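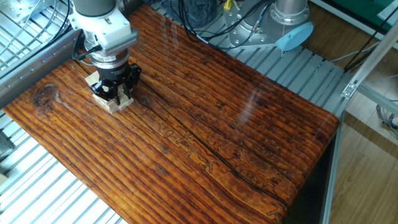

Last updated: March 2020

Nukusow slabs and blocks: read me first

What's in here: pictures and notes on old wood tabletops and the small blocks that get set down on them. 307 pictures, 283 with notes. The other 24 still need notes, they're in the folder called later.

Why wood surfaces: shiny finish plus rough grain is hard to get a good picture of, and the sets we had were all flat white tables. Wanted something with character.

The surface

One thick slab, reclaimed look, glossy coat somewhere between amber and reddish brown. Raised grain runs the long way, deep enough that the whole top looks corrugated. Things to know when you mark it up:

- dark knot near the left edge. Mark as knot, not stain.
- long dark crack, runs on a diagonal down toward the front. One crack, one label. Don't split it where the shine crosses.
- faint squiggles near the middle. Could be worm tracks, could be engraved. Use "squiggle" and move on. We argued over this for too long.
- pale streaks on the right half are light on the finish. Not scratches!! Mark as glare or leave blank.
- rounded corner at front right. Outline follows the curve, please don't square it off.

Surface code is HUS for Husedstead, where the slab came from.

The block

Light beige, roughly square, soft wood. Sits flat, toward the back left of the slab. Often partly covered, so outline only the part you can see and set hidden to yes. Don't guess the rest. Block color goes in as "light", slab as "dark", there is no "medium" and we are not adding one.

Files

pictures/ - jpg
notes/ - one text file per picture, same name
later/ - no notes yet
words.txt - the label list, keep it lower case

Notes have four lines: surface code, block seen (yes/no), hidden (yes/no), marks. Marks are seperated by commas. A blank last line is fine, means no marks visible.

Limits

Only one slab so far. Anything you learn about grain here may not carry over to painted or sanded tops. Iltura set will have two more surfaces, planned for June, no promises.

No sizes or weights given for the block. Please don't work them out from the pictures and put them in the notes, somebody did that and we had to pull it all back out.

Changes

- glare added as its own label, used to be under scratch
- fixed surface code in 270 notes, had HSU instead of HUS
- took out doubles
- words.txt sorted

Use

Free for class work and research. Credit Dimaculangan Wood Surfaces somewhere in your write up. Download limit is 900 MB per day per user, if it stalls try agian the next morning.

Still to do: notes for later/, check the knot outlines, a better name for squiggle.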